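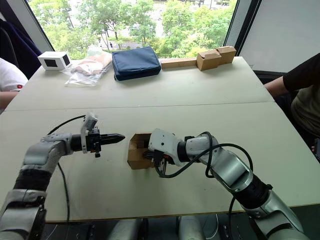

Last updated: Nov 15, 2019

Calmer evenings: household tips for winding down

Most advice on stress tells you to add something to your day. I work shifts, and by the time I get in I don't want to add anything. What has helped me is changing a few things around the flat so that the evening goes more quietly by itself. These are the changes that have lasted. Some came from readers, and I've put their names in where they did.

Lighting

Turn off the ceiling light an hour before bed and use lamps. Warm white bulbs are better than cool white for this. If you only have one lamp, put it low down and behind you. A timer plug saves having to remember. Mine switches the hall light off at ten, and I take that as the signal to stop doing jobs.

The phone

Charge it in the kitchen. You will need a separate alarm clock, and a cheap one will do, but check that it doesn't tick loudly or have a bright display. If you have to be reachable, leave the ringer on and the door open. Kaede Mizuno wrote to say she keeps a paperback on the bedside table where the phone used to be, and that it took her 6 nights to stop reaching for it.

Kitchen

Do the washing-up before you sit down. I resisted this for years. A clear sink makes a difference to how the next morning starts, particularly on an early. Fill the kettle, put the mug out, and put anything for work by the front door.

Stop caffeine earlier than you think you need to. I had my last tea at six for a long time and slept badly. Moving it to two in the afternoon sorted most of that out. Peppermint or rooibos will cover the gap.

A tray for worries

Thaddeus Mercado in Balham sent this one. Keep a small pad and a pencil on a tray in the living room. Anything that goes round in your head gets one line on the pad, and the pad stays on the tray when you go to bed. Look at it at breakfast. Cross out what no longer matters and move the rest to your usual list.

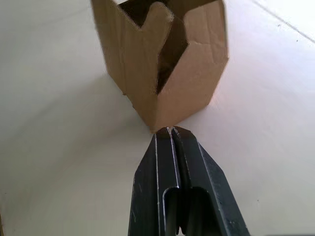 Use a pencil if you can, as pens dry up and then you are hunting through drawers at eleven at night. Tear off the old pages at the end of the week. In October I went back through mine before throwing them out, and most of the lines were about things that had already been dealt with.

Five minutes of sitting

You don't need a cushion, an app or a special corner. A dining chair is fine. Sit with both feet on the floor, set the oven timer for five minutes, and count your breaths up to ten, then start again at one. When you lose count, go back to one. I lose count all the time. If sitting still makes you more anxious, walk slowly up and down the hall and count steps.

Bedroom

Keep it cool. Turn the radiator down before your evening meal so that the room has time to change. Air the bed in the morning by folding the duvet right back, and make it later.

Wash pillowcases more often than the rest of the bedding. Fredy Ñahui suggests buying two spare pairs in the same colour so there is always a clean set, and I have done this since the spring.

If you sleep in the daytime after nights, blackout lining clipped behind the existing curtains works nearly as well as a blind and comes off for washing. Foam earplugs need replacing often. Put a note over the doorbell.

If none of it works

Try one change for a fortnight before adding another, otherwise you can't tell which one did anything. If you have been sleeping badly for weeks, or feel low most days, see your GP.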